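Lillex Military History Society
Minutes of the Research Section, Tue 28 May

Present: Hélène Lévesque (chair), Thérèse Bélanger (minutes), Mélanie McKinnon, Boonsong Nakpan
Apologies: Yvette Turcotte

1. Minutes of the last meeting
Approved with one correction: the Caron letters are held as photocopies, and the originals remain with the family.

2. Oral histories, signals units
B. Nakpan has transcribed 55 pages of the Caron interviews. Two tapes are still to be done. Place names on tape 3 do not match the wartime map sheets - he will list both spellings and leave the text as spoken.

3. Supply airstrip file
M. McKinnon reported that the unit diary and the pilot's logbook disagree on the date of the first landing. The diary was typed up later from field notes. Agreed to print both dates with a footnote until the squadron record has been checked.

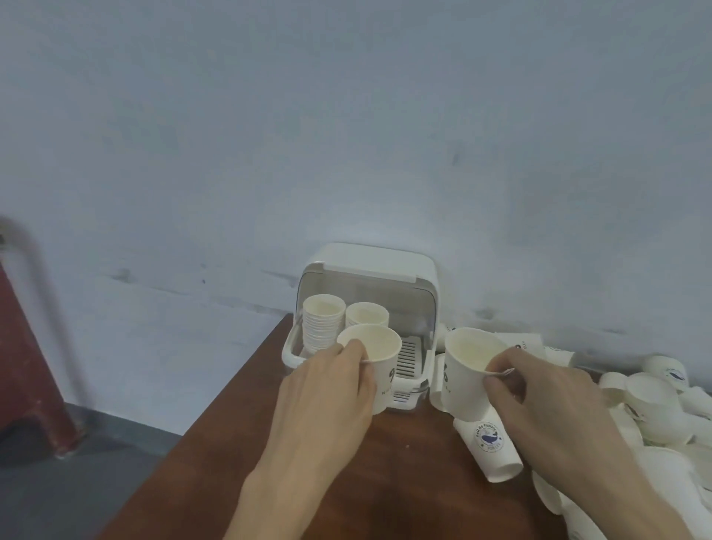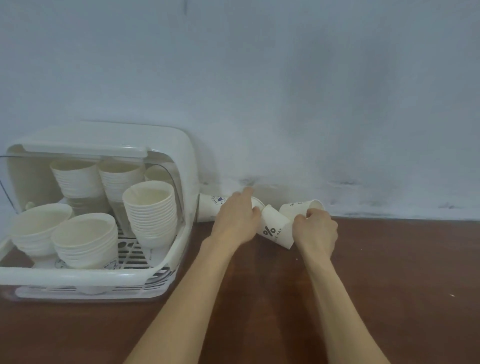 4. Cipher pad display
The Plamham museum has asked to borrow five items, including the cipher pad and the field telephone. Loan approved, subject to a written condition report on each item. The pad is to be shown closed, with a copy of one page beside it.

5. Catalog
Photograph records will be moved to Stusta. T. Bélanger asked that the old accession numbers be kept in a separate field. Agreed.

6. Other business
The draft article on coast watchers is over length. Y. Turcotte to cut the section on radio sets and send it around before the July meeting.

Actions
BN: tapes 2 and 3
MM: request squadron record
HL: loan letter to Plamham
YT: revised draft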